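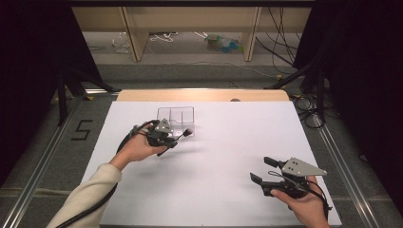 Station 5, both hand grippers over the white board, compartment box at the back

Handheld gripper pair, right one reads wrong at full open

plindden_bench
12 Feb 2023
Quick one before I strip it again. Pair of handheld grippers, left is fine. Right one reads 90 when the jaws are fully open, should be up near 210 like its mate. Closed reads fine on both. Rezeroed twice, same thing. Cable reseated at the gripper end, not at the box end yet. Anyone?

andau_rigger
Box end first. Always. Give the plug a wiggle while you watch the number.

torx_and_tea
Not the cable imo. A bad cable jumps about or drops out, it doesnt give you a steady wrong number. Is it steady?

plindden_bench
Steady yeah. 90 every time, give or take nothing.

torx_and_tea
Then its the finger slipped on its shaft. Take the top plate off, look for the little grub screw. Bet it's loose.

andau_rigger
If the finger had slipped, closed would be off too. He says closed is fine.

torx_and_tea
Closed gets rezeroed every time you start up?? so it would always look fine.

andau_rigger
ok fair. Still do the cable, takes a minute. Ours had a plug half out and it sat on one number all afternoon, so steady proves nothing.

old_prorka_hand
What range is set in the config? The Prorka sheet has a max for each hand, seperate lines. Somebody copies left to right and misses one. Had that in June, cost us 26 runs before it got spotted.

plindden_bench
Config is the same both sides, checked that. Box end plug now reseated, no change. Plate coming off.

el_sayed_spares
While it's apart don't do the plate screws up dry. Tiny dab of threadlock, the weak stuff. They back out on the El-Sayed plates.

old_prorka_hand
Disagree, no threadlock anywhere near those jaws. It creeps. Just nip them up again at the start of each week.

el_sayed_spares
Never had it creep. You're using too much.

plindden_bench
Right. Grub screw a good half turn loose. Nipped it up, rezeroed, full open now 210. Will leave it running tommorow and see if it drifts. Threadlock still undecided, going without for now

torx_and_tea
Told you. Mark the shaft with a paint pen so you can see if it moves.

andau_rigger
Still would of checked the cable first.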